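This site uses cookies to improve your visit. By continuing you accept our cookie policy.

Print this page | E-mail this page

Work and Automation, Handout 4
The packing tables at Peletti
Apr 3, 2025

Last time we spoke about machines that replace a whole task. Today we look at a smaller change, where the machine takes one part of the task and the person keeps the rest.

Peletti packs spare parts and accessories for office equipment. Before the change, 33 people worked at the packing tables. Each person took the cable, checked the plug, put it in the box, added the paper and closed the box. In October the firm installed robot arms from Fornard at 12 tables. The arm picks up the cable and brings it to the box. The person does the checking and the closing.

Please note three words for the exam: task, job, skill. A job is made of many tasks. When one task goes away, the job is still there, but it has another shape. The skill can go up or down, and this depends on how the firm divides what remains.

What the workers told us in the interviews:

– The hands and wrists are less tired at the end of the shift.
– The speed is now decided by the arm, and one cannot work fast in the morning and slowly after lunch, as many did before.
– There is less talking, because people sit further from each other.
– When the arm fails to hold a cable, the worker must step in, and this time is not counted in the daily target of 100 boxes.

The last point caused the most discontent. A cable is a difficult object for a gripper with two fingers. It is soft, it changes its form, and the loops lie every time in a different way, while the plug is hard and thick.
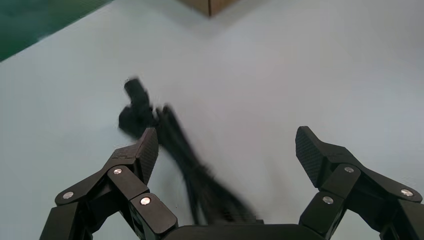
For this reason the experienced packers became important again. They know how to lay a coil so that it can be taken easily, and the newer colleagues ask them. At the Xolalpa site this knowledge was written into the job description and paid with a small supplement. At Peletti it was not – people simply did it.

For the seminar, read the Drultach report, pages 12 to 23, and prepare a short answer: who should pay for the time when the machine needs help? Write one page, by hand or typed.

Print this page | E-mail this page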